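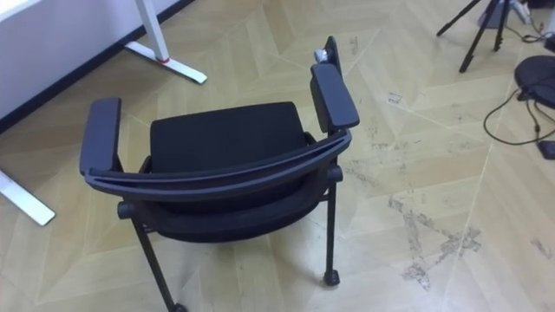 Figure 8.1 An office chair on castors, seen from above.

Chapter 8
Comparing cameras and controllers

By the end of this chapter you should be able to set up a fair comparison between two parts of a robot, decide what to record, and say what the results do and do not show. You will need the notes on joint limits from Chapter 3.

A chair on castors is a harder object than it looks. It rolls when it is touched, it turns as it rolls, and its legs spread wider than the seat. A black chair has a further problem for cameras. The armrests, the seat and the frame are all close in colour, so an edge that a person picks out at once may be missing from the depth data. Look again at Figure 8.1 and try to trace where the right armrest ends and the parts behind it begin.

The main case study comes from a workshop in Ernamham, where a humanoid robot was used to compare two controllers, the Kassab and the Brenov. The arms and hands stayed the same throughout. So did the chair, the floor and the starting distance. Only the controller was changed. The task was to reach down to the chair, take hold and move it a short way across the floor.

Each attempt was recorded from the head and from a fixed camera in the room. A head camera sees the seat and armrests well when the robot stands close, but it can lose the robot's own arm altogether if the arm hangs outside the view. A fixed camera shows the stance, the feet and both arms at once – though the robot's body may hide the very point where the hand meets the chair. Neither view is enough for judging a grasp, and the two need to share a clock before they can be compared.

The February trials gave 379 usable attempts. A further 41 were set aside when the clocks drifted apart. Both totals should be reported, along with the rule used for setting attempts aside, and the rule should be written before the first attempt is made.
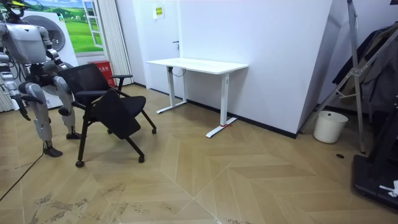

Why should only one part be changed at a time?
If the controller and the hand are changed together, a better result could come from either of them, and the trial can't show which.

8.1 Choosing what to measure

Success or failure is the simplest measure and often the least useful. Two controllers may both move the chair every time, yet one may do it with a steady push and the other with a series of small shoves. Record the time to first contact, the force at the wrist and the final position of the chair as well. A later study at Tostdale logged some 3,597 contacts in this way, and we return to its tables in Section 8.4.

Start with the wrist force. Plot it against time for one attempt under each controller, using the same scale on both graphs.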